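4. Inscription tardive et composition du champ

Dans cette section, nous examinons comment la période d'inscription tardive modifie le déroulement d'un tournoi de poker en salle. Les données viennent du circuit Hulavero, dont les étapes se jouent au casino de Trurkesero et, pour les épreuves annexes, dans la salle Teixeira. Le corpus comprend 24 tournois de Texas hold'em sans limite, tous avec possibilité de réinscription. Les conventions de notation restent celles de la section 3. 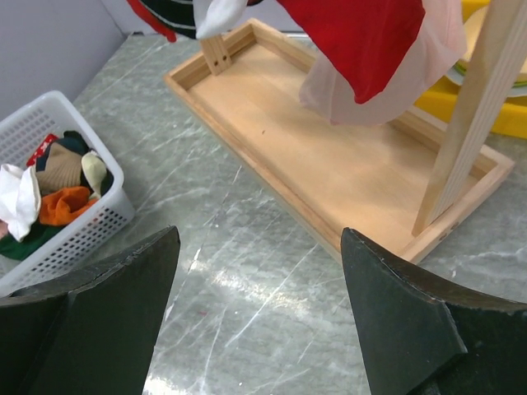
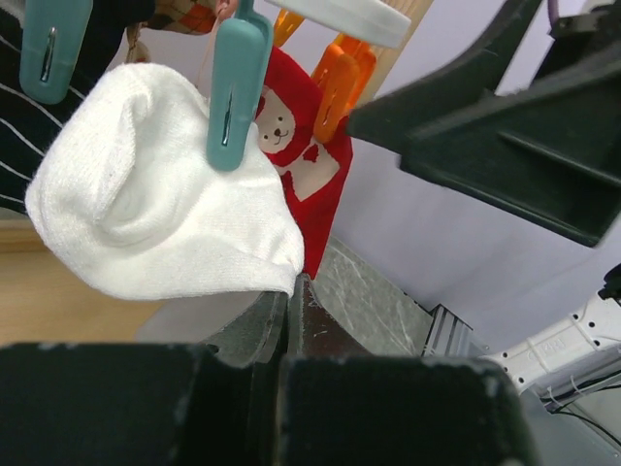 Figure 3. (a) Plateau en bois clair d'un séchoir à linge. (b) Chaussette blanche retenue par une pince à linge bleu-vert.

L'inscription tardive est généralement présentée comme un service rendu au joueur, qui peut arriver après le travail ou après l'élimination dans une autre épreuve. Pour l'organisateur, elle est surtout le moment où la dotation est fixée, et tout ce qui suit en dépend : le nombre de places payées, l'heure de la pause repas, la décision de jouer ou non une seconde journée. Dans la figure 3 (b), la chaussette est prise dans la pince par sa partie haute et le tissu, plus bas, forme des plis et un renflement. Nous emploierons dans la suite le terme d'attache haute dans ce sens : l'horaire du tournoi est fixé à la clôture des inscriptions, et les niveaux suivants se disposent sous ce point avec une certaine irrégularité. L'attache basse désigne au contraire un horaire fixé par la fin, par exemple lorsque la salle doit fermer à une heure donnée et que le directeur raccourcit les niveaux pour y parvenir.

4.1 Procédure de relevé

À chaque changement de niveau, nous avons noté le nombre de joueurs assis, le nombre de tables ouvertes et la valeur moyenne des tapis. Les deux premières grandeurs sont lues dans le logiciel Eltach, utilisé à Trurkesero pour l'attribution des sièges. La troisième est calculée à partir des jetons distribués, sans vérification sur les tables, parce qu'une telle vérification aurait obligé d'interrompre le jeu. Randi Lundgren a tenu un cahier séparé pour la salle Teixeira, où l'attribution des sièges se fait encore avec des cartes en papier tirées par le joueur au comptoir.

Les deux sources ne sont pas parfaitement comparables. Eltach enregistre une inscription au moment du paiement, alors que le cahier l'enregistre au moment où le joueur prend sa place. Entre les deux, il peut s'écouler une partie d'un niveau, surtout si une file d'attente s'est formée. Nous avons choisi de conserver chaque source dans son état et d'indiquer l'origine des valeurs dans les tableaux, au lieu de leur appliquer une correction dont la forme serait arbitraire.

Une réinscription est traitée comme une nouvelle entrée pour le calcul de la dotation, mais comme le même joueur pour la description du champ. Cette distinction a son importance dans les épreuves dont le droit d'entrée est de 50 euros : le même joueur peut y apparaître plusieurs fois avant la clôture, et l'affluence annoncée au micro donne alors une idée trop favorable de la fréquentation de la salle.

4.2 Arrivées pendant la période ouverte

On distingue deux formes d'arrivée. Dans la première, la plupart des joueurs sont assis au premier niveau et les entrées suivantes se répartissent sans concentration visible. C'est le cas habituel des épreuves de l'après-midi. Dans la seconde, un nouveau groupe se présente pendant la pause qui précède la clôture. Cette forme est fréquente le mercredi soir, quand le tournoi à petit droit d'entrée commence avant que l'épreuve satellite soit terminée dans la salle voisine.

La seconde forme produit une difficulté connue des directeurs de tournoi. Les tables ouvertes au début sont déjà incomplètes à cause des éliminations, et il faut décider si les arrivants doivent combler les sièges libres ou occuper de nouvelles tables. Combler les sièges réduit le nombre de croupiers nécessaires. En revanche, un joueur qui arrive seul à une table constituée depuis plusieurs niveaux rencontre des adversaires qui ont déjà observé mutuellement leurs habitudes. L'ouverture d'une nouvelle table avec uniquement des arrivants supprime ce désavantage, mais ces tables sont souvent cassées très vite après la clôture, et leurs occupants doivent alors changer de place au moment où les mises obligatoires augmentent.

Le règlement de Hulavero prescrit le tirage au sort parmi tous les sièges disponibles. Il ne dit pas quand une table devient disponible, et cette lacune laisse au directeur une liberté assez grande. Nous avons observé, pour deux tournois ayant la même structure et une affluence voisine, des pratiques tout à fait opposées. Le directeur du premier ouvrait une table dès que la file était suffisante pour la remplir. Celui du second attendait que toutes les autres soient complètes, même si les joueurs restaient debout pendant plusieurs mains.

4.3 Profondeur des tapis à la clôture

Le tapis de départ représente 200 grosses blindes au premier niveau dans l'épreuve principale, et 100 dans la majorité des épreuves annexes. Un joueur inscrit au dernier moment reçoit le même nombre de jetons, mais la valeur relative de ceux-ci a diminué. Il joue donc un tournoi plus court et, dans un certain sens, un autre jeu : les décisions avant le flop y prennent plus de place et les tapis sont plus souvent engagés avant la rivière.

Il serait cependant inexact d'en conclure que l'arrivée tardive est toujours une erreur de la part du joueur. Celui qui s'inscrit à la clôture échappe au risque d'élimination pendant les premiers niveaux et dépense moins de temps pour un même droit d'entrée. Pour un joueur récréatif, ce calcul a peu d'intérêt, car il vient en grande partie pour les heures passées à table. Pour un joueur régulier qui dispute plusieurs épreuves dans la journée, il est déterminant. Les entretiens réalisés par Lundgren vont dans cette direction, mais les réguliers y sont probablement surreprésentés : ils restent dans la salle entre deux épreuves et acceptent plus facilement de parler.

L'effet sur la moyenne des tapis est mécanique. Tant que les inscriptions sont ouvertes, les jetons ajoutés par les arrivants compensent une partie des éliminations, et la moyenne augmente lentement. Après la clôture, elle augmente avec chaque sortie. Les joueurs installés depuis le début ressentent ce changement comme une accélération, bien que la durée des niveaux n'ait pas été modifiée. Plusieurs d'entre eux ont demandé au directeur si un niveau avait été supprimé – ce n'était pas le cas.

4.4 Horaire à attache haute et horaire à attache basse

Dans l'épreuve principale de Trurkesero, l'attache est haute. La direction publie la dotation peu après la clôture et laisse ensuite les niveaux se dérouler selon la structure affichée, avec une seconde journée si nécessaire. La seule intervention régulière concerne les pauses, que le directeur peut déplacer d'un niveau afin d'échanger les petits jetons en une seule fois.

La salle Teixeira fonctionne autrement. Elle est partagée avec d'autres activités et doit être libérée dans la nuit. L'horaire y est tenu par la fin, et les niveaux tardifs sont parfois réduits par annonce orale. Une telle annonce avantage les détenteurs de gros tapis et pénalise ceux qui avaient réglé leur patience sur la structure imprimée. Nous n'avons pas pu mesurer cet avantage de manière satisfaisante, car les réductions ont lieu seulement dans les tournois qui durent déjà plus longtemps que prévu, et ceux-ci diffèrent des autres par plusieurs caractéristiques en même temps.

Une solution intermédiaire a été essayée en février : la réduction éventuelle est imprimée sur la feuille de structure et se déclenche si le nombre d'entrées à la clôture dépasse un seuil connu. Le joueur sait ainsi, avant de payer, quelles sont les deux structures possibles. Les valeurs relevées pendant cet essai sont données en annexe et sont exclues des comparaisons de la section 5.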